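# Paying a firm to "manage" a family reunion file: is there anything in it?

**Gemechu Tilahun**

My cousin was given refugee status in the spring after a wait I won't go into. His wife and their two children are still in the country they fled to, sharing a flat with her aunt, and he wants to apply for them to join him. He lives in Steltenora and I'm a couple of hours away, so most of this happens over the phone with him holding letters up to the screen.

A man at his English class passed him a leaflet for a firm called Wirnosix. They offer to "manage the full reunion journey" for a fee, half up front. When I rang, the woman was pleasant and said they had "strong working links" with the people who make the decisions. I asked what sort of links. She said she couldn't discuss individual relationships. I asked whether the person handling his file would be a solicitor or a registered adviser and she said they had "a team of case experts". I asked for one name and she offered to send me a brochure.

The brochure came. It has a lot of photos of airports in it.

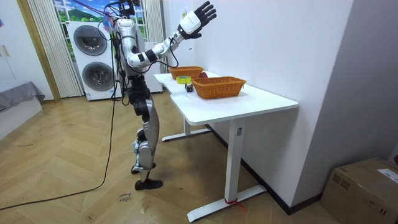 I may be too suspicious. My cousin thinks so. He says I distrust anyone in a suit and that the other men in his class all say you get nowhere without paying somebody. He has borrowed part of the money already. He also says the free advice place on Derese Street gave him an appointment seven weeks off and that a paid firm would have the forms in by then.

What I'd like to know:

- Does a firm like this do anything he can't get done for free?
- Is there any truth in the idea that they can speed up a decision?
- What papers should he be collecting while we argue about it?

The marriage certificate is a problem. They married in a religious ceremony, the paper they were given was lost on the way, and there is one photo of the day on his wife's old phone. The younger child was born after they left and has a hospital card, no birth certificate. Wirnosix told him this was "no obstacle", which is the sentence that made me write here.

---

**Sumeya Chala**

I did this for my mother and brother, and after that I interpreted at an advice centre for a good while, so I have seen plenty of files and a fair number of brochures.

Taking the second of your points first: no. I have never seen any evidence that a private firm could make a decision come sooner, and I looked, as people kept asking me. When a firm claims links, ask them to put the claim in writing on headed paper with a signature. I've suggested that to a lot of families. The letter never came, and in one case the firm stopped answering the phone, which saved everybody some time.

A good solicitor is a different matter and can be well worth having. They don't jump a queue. They send in a file with fewer holes in it, and a file with fewer holes is less likely to be refused or sent back with questions. If you can get that free, take it. If you can't, pay someone whose name you can look up on the official register for yourself. Don't accept a screenshot of the register. I've been shown one with the surname typed in a slightly different font.

"No obstacle" is nonsense, and you were right to stop at it. A missing marriage paper can often be dealt with, but it takes work. Whoever reads the file wants reasons to believe that these people are a family and were one before he left. What I would start on now:

- A written statement from your cousin, and a separate one from his wife. Where they lived, who was at the wedding, when he left and how, when they last saw each other. Write them separately. If they come out word for word the same, it looks as if one person wrote both.
- Short letters from two people who were at the wedding, with copies of their own ID, saying how they know the couple.
- The wedding photo, copied off that old phone today. Phones die. Send it to several people and keep the original file with its date on it.
- Call logs and messages. He doesn't need to print every "good morning". A few from each month, spread over the whole time apart, is far more use than a thick pile from last week.
- Receipts for any money he sent, including the ones in somebody else's name, with a line saying whose name it is and why.
- The hospital card for the little one, both sides, and anything from a clinic after that. Vaccination books are very useful and people leave them out.
- Whatever he said about his wife and children in his own asylum interview. He should ask for a copy of the record if he hasn't got one.

The last of those is the one I'd lose sleep over. If he said in the interview that he had one child, or gave the wedding as a different year, it needs explaining before somebody else notices it. Mistakes happen in those interviews all the time. He may have been exhausted, and the interpreter may have been from another region altogether (I have corrected my own colleagues on this!). An explained mistake is usually survivable.

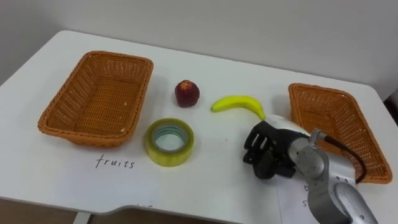

The birth date matters too. If the hospital card uses another calendar, get it translated by someone who will show both dates and sign for it. I've seen a child made older than its own parents' wedding by a lazy conversion.

On the DNA question, which will come up sooner or later: he shouldn't buy a kit online. The results probably won't be accepted, and he will have spent the money. Wait for proper advice on whether it would help and which laboratory to use.

As for the seven weeks, I wouldn't treat that as lost time. It took my family longer than that to find one decent witness. He should ring Derese Street in the morning, just after they open, and ask to go on the cancellation list. People don't turn up, especially in the rain. He should also ask whether any deadline applies to him, and say clearly that there are children involved. Rules in this area have changed more than once, so please don't rely on what I or anyone else here remembers from our own cases. Get the current guidance, check the date printed on it, and take it along.

About the money he has borrowed — if he hasn't handed it over, he could keep it for translations and travel. Those are the costs that catch people out.

---

**Steltenora Pete**

Bit harsh on the private firms in my view. My neighbour used one and his wife was here within the year. They were called Arkance I think, not the one you mention. He was very happy with them and they did all the forms. You get what you pay for in this life and free places are run off their feet.

I don't know if they had solicitors. I would just go with whoever answers the phone quickest.

---

**Sumeya Chala**

Pete, I'm glad for your neighbour. But plenty of families who paid nothing also had their relatives here within the year, and plenty who paid are still waiting, so I can't see what it tells us about the firm. It would help more to know what was in his file. Did they have a marriage certificate? That alone could account for it.

---

**Gemechu Tilahun**

Thank you, Sumeya. I read your list out to my cousin and he went quiet at the interview part. He has the record in a carrier bag somewhere and has never read it through, as it's in English and he assumed it was right. We're going over it together at the weekend.

He rang Wirnosix himself and asked for the headed letter. They told him that the offer of a reduced fee runs out at the end of December and that nearly 25 families had signed up at the same rate. He asked which of them had got a decision. She said she'd call back.

He hasn't given up on them completely. He still thinks there must be someone, somewhere, who knows someone. But he has put his name on the cancellation list at Derese Street, and his wife's aunt says she can get hold of one of the wedding guests, who is in a third country now and doesn't like writing letters. Would a voice message do, written out and translated, or does it have to be on paper with a signature?

---

**Sumeya Chala**

Paper with a signature if there is any way of getting it. Someone can write it down for the guest, as long as it's read back in the guest's own language and the letter says so. Keep the voice message as well, and ask the adviser whether to send it in. Don't tidy up the guest's wording.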